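3.2 Handling rules for garment recordings

All cloth recordings at the Fumarthorpe site follow a written rule sheet, first drafted by Elvia Cárdenas for the Pestent protocol and revised in March. The sheet covers how an operator grips, moves and releases a garment, and which recordings must be discarded. An operator may not begin a session before completing 29 practice folds.

Rule 1 concerns the grip. Both fingers must close on the fabric itself, and a small peak of cloth should stay visible above the fingertips (Figure 2).
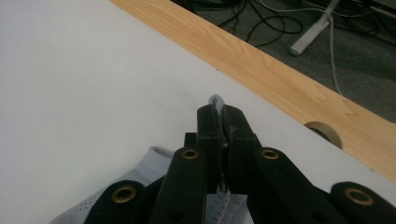
Figure 2. Pinch grip on light gray mesh fabric near the table edge.

Rule 2 limits each session to 50 recordings, with a break after the first 40. Rule 3 applies to two-handed work. The hands take separate points on the garment, and neither lets go until both grips are closed. Recordings that break Rule 3 are marked and kept out of the Cuautle set, which now holds 1,224 recordings.

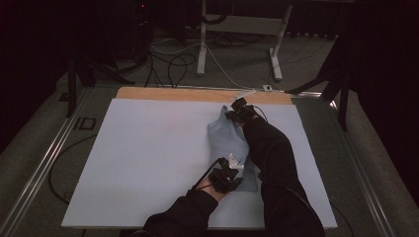
Reading time: 4 min

Cables are covered by Rule 4. Wires from the hand rigs must run back along the sleeves and stay clear of the cloth. The operator checks this before each recording. We adopted the wording of Rule 4 from the Grimum checklist without changes, except that a second person now signs the log at the end of the session.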